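# Buying a used car without the headache

I've bought 3 second-hand cars in my life and made a mess of the first one, so these are the things I do now before any money leaves my account.

- **See it cold.** Ask the seller not to start the engine before you get there, then put your hand on the bonnet. A warm engine can hide a bad starter or a rattle.
- **Match the numbers.** The chassis number on the car should be the same as the one on the papers, down to the last digit. Walk away if it isn't.
- **Sniff the carpets.** Lift the mats, boot included! Damp underneath means a leak somewhere.
- **Take someone fussy.** I take my neighbour Kristof Bosman, who found a welded sill on a hatchback I'd already fallen in love with.

Then there's the paperwork. I write out a plain receipt with both names, the mileage, the price and the words "paid in full", and we each sign two copies. If the seller promises to fix something later, that goes on the receipt too, with a date. On my last one Hanane Ragab had said she'd sort the rear wiper, and we wrote it down – no hard feelings, and I had a new wiper by June. 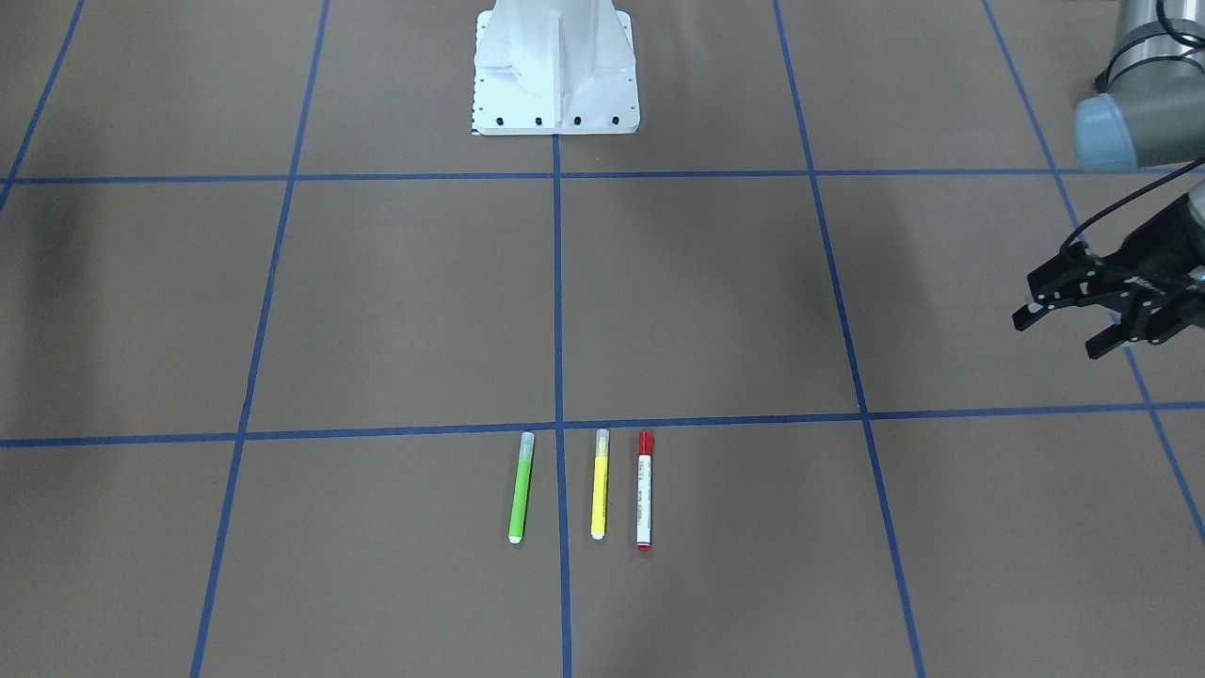
Don't hand over cash in a car park, however friendly the chat has been. I pay by bank transfer, standing next to the car, and I don't leave without the logbook and both keys (a spare for mine would have cost me 112, so do ask).

For the first fortnight I check the oil and coolant every other morning and keep a little notebook in the glovebox. Any new noise goes in it, with the mileage. If you do have to go back to the seller, you'll be glad of those scribbles, and go back in writing first – a short, polite message with photos of the fault and a copy of the receipt.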